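Teaching laundry pickup by hand guiding or by remote? My demos look good but the policy stops near the sofa

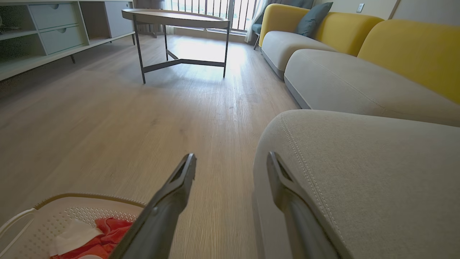

Yuto Tamura

Hello all. I am working on a small home project which I call Podberg. The task is simple to say: pick a cloth from the sofa or the floor, bring it to the basket, let it go, return. I collect the demonstrations in my own living room with a wrist camera and a two-finger gripper.

The picture is one view from the wrist. The basket is on the left with a red-orange cloth and a white cloth or tissue in it, and the right finger is very near to the front of the seat cushion. This is the area where I have my trouble.

I have recorded 100 demonstrations by remote control, with a leader arm on my desk. When I play them back they look fine to me. But the trained policy goes toward the basket, comes close to the cushion and waits there. Sometimes it waits until I stop it. In August I tried also to guide the arm by hand, only for a few tries, and the motion was much smoother, but my own hands came into the camera view many times.

My question: should I throw away the remote demonstrations and start again by hand guiding? Or mix the two?

----------

diltwood_dan wrote:

Don't throw anything away yet. Waiting in one place is very often a copy of what the operator did. Do you stop and think when you are close to the sofa? I bet you do. Plot the joint speed for each demo and look for flat parts.

----------

Yuto Tamura wrote:

Thank you, I made the plot. You are right, there are flat parts. In most of the demonstrations I stop near the cushion, often for longer than 2 seconds. I think I was afraid to push into the fabric, and from my desk I can't judge the distance well.

----------

rebelo_k wrote:

For me this is the argument for hand guiding. With the leader arm you feel nothing. When you hold the real arm you feel the cushion at once, so there is no fear and no waiting. We taught a towel task at my old workplace entirely by hand and I would not go back.

About your hands in the camera: hold the arm higher, behind the wrist. It is tiring but it works.

----------

diltwood_dan wrote:

I disagree with this. If a person holds the arm, the images contain a person, or at least the shadow of one. At run time there is no person. Also the arm can be moved by hand in ways the motors will not repeat with the same timing. With remote control you record the same commands that the robot will get later – this is worth more than a smooth curve.

----------

rebelo_k wrote:

You can guide by hand first, then replay the motion without touching and record the camera during the replay. Then there is no person in the images. I thought everybody did it so.

----------

diltwood_dan wrote:

Replay is fine for a rigid object which you can put back in the same place. A crumpled cloth never lies the same way twice. The gripper closes on air and you record a failed grasp as a good one.

----------

rebelo_k wrote:

Fair for the grasp. For the way to the basket and the release I still say replay is good enough.

----------

akwood wrote:

May I ask a different thing? The floor behind the basket has a strong glare from the window, around the coffee table. Did you record everything at the same hour? My policy was good until 3 p.m. and bad after it, and I lost a week before I looked at the light.

----------

Yuto Tamura wrote:

Good question. I recorded almost everything in daylight, before lunch, with no attention to the curtain. I will do one group in the evening with the lamp.

For the other matter, I cut the flat parts from the old files, which removed 1,469 time steps, and I trained again. Now it doesn't wait so long, but it touches the cushion when it comes down to the basket. So I think the cutting alone isn't sufficient.

----------

diltwood_dan wrote:

Check that you didn't cut the moments when the gripper was closing. The arm is still then, and a simple speed filter removes it.

----------

Yuto Tamura wrote:

Yes, this happened. I filtered on the arm joints only and forgot the gripper. I will repeat it with both.

I also moved my chair, so that I sit beside the sofa and see the real gap while I hold the leader arm. The new demonstrations have almost no waiting. I will train tonight and write the result in this thread.

----------

rebelo_k wrote:

Please put the two speed plots next to each other if you can, old chair and new chair.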